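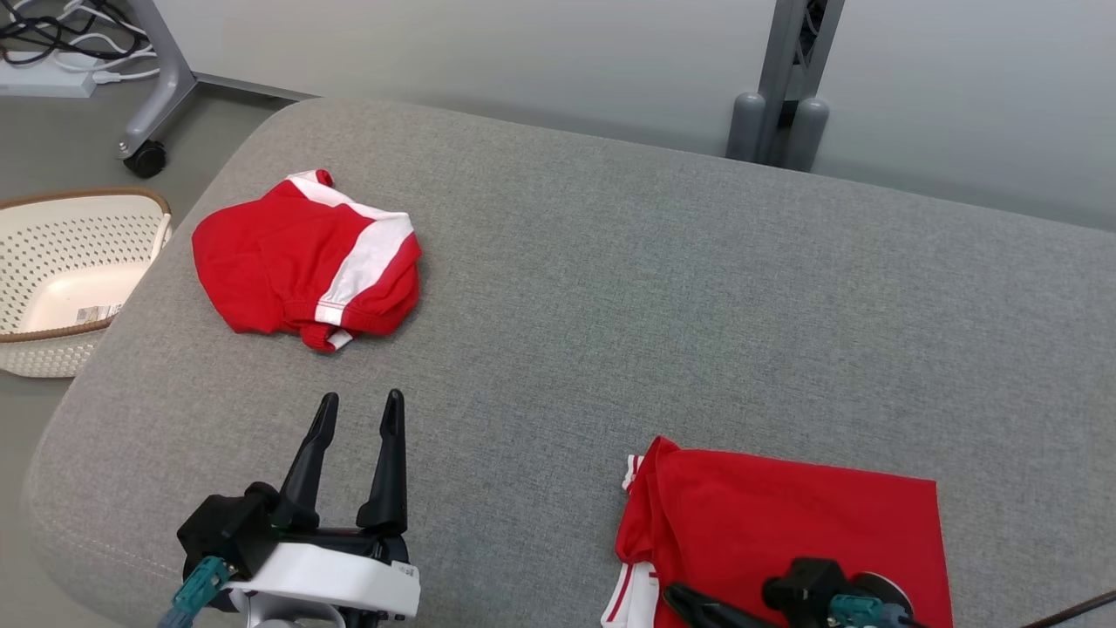

Reading time: 5 min

Sonard Two-Arm Laundry Folder, reviewed

I wash the uniforms for a junior soccer club, which means a lot of red polyester every week from autumn to spring. I have been asking for years whether a machine could take over the folding. In September I got two afternoons with the Sonard, a two-armed folding robot being trialled at a laundry in Pukgate, and I took a load of our gear along.

The short answer is that it can fold a shirt. Whether that counts as doing the laundry depends on how much of the job you expect it to do.

What it does

The Sonard has two arms, each with a pair of gripping fingers, and works on a padded surface. The padding matters. On a hard table the fingers have to stop exactly at the height of the cloth, and if they're a hair too high they miss it. On something soft they can press down a bit and still come away with the fabric. Eglė Jõgi, who runs the trial, told me they went through a plain bench and a bare mattress before settling on upholstery.

You give it clean, dry clothes. It picks one up, shakes it out once or twice, lays it down and tries to find the corners. When it has found them it folds in the sleeves, folds the body up, squares the edges and puts the shirt aside.

How well it does it

I gave it 80 items over the two afternoons, a mix of jerseys, shorts and T-shirts. It finished 43 without anyone touching them. I'd have been happy to put most of those in a drawer. The rest were either folded badly or given up on, and a person had to straighten them out and try again.

Jerseys were better than I expected. A sleeve with a stripe down it seems to help, and the plain T-shirts gave it more trouble. It had a habit of taking hold of one layer of the hem when it needed both, so the front came up and the back stayed where it was. It would usually notice and start over.

Shorts were the weak spot. Elastic pulls itself into a bunch as soon as you let go, and the legs go wherever they like. A person fixes that by pinning the waistband with one hand and running the other down the seam, without thinking about it.

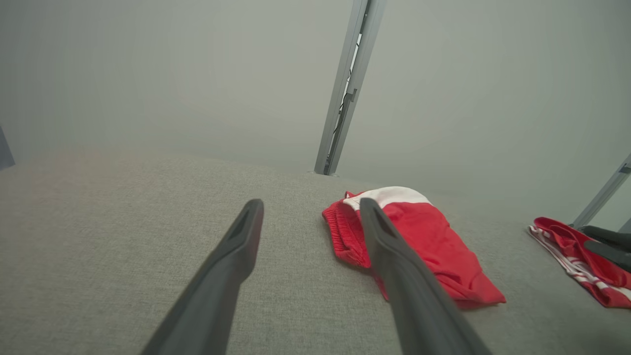
The Sonard tends to grab, lift, drop and look again. I watched it do that with one pair for longer than it takes me to fold a whole team's worth. Socks it doesn't attempt at all, and neither does it turn anything right side out. If your kids peel their jerseys off inside out, as ours do, that is still your job.

Speed

The average for a jersey it got right was 210 seconds. I can do one in less than ten, and I'm not quick. Eglė's view is that speed is the wrong thing to look at because the machine can go all night, and there's something in that. But it can't be left all night yet. It stops when two things are tangled together, and it stops when something slides off onto the floor.

Noise and space

It's quieter than my dryer. It is not small. With the frame behind it and room to walk past, you'd lose most of a single garage. The cables want some thought too if you have little ones or a dog.

Compared with the others

I've also tried the Sonano, which is the clip-and-feed type. You hang each shirt on it yourself and it pulls it through and folds it. It's much faster and the results are neater, but by the time you've clipped a shirt up by the shoulders you could nearly have folded it. It won't take shorts. The Mathew, which a friend's motel used for towels, does rectangles and nothing else, and does them very well. For a place with a mountain of towels I'd recommend it over either.

The Sonard is the only one of the three that starts from a crumpled heap, and the heap is the part I would pay to be rid of.

Who it's for

A commercial laundry with patient staff and one main type of garment could get some use out of the Sonard now. One person could look after it while doing other work, provided they didn't mind being called over. For a household, or a club like ours, I'd say no for the time being. You would spend your evening sorting, untangling and turning things out for it, and still do the socks.

I'd like to try it again when it has learned shorts. Until then I'm folding on the couch with the cricket on.

Good: handles jerseys from a pile, gentle on fabric, quiet.
Bad: slow, poor with elastic, needs someone nearby, takes up a lot of floor.
Score: 2 out of 5

We use cookies to improve your experience on this site. By continuing to browse you agree to our cookie policy. Accept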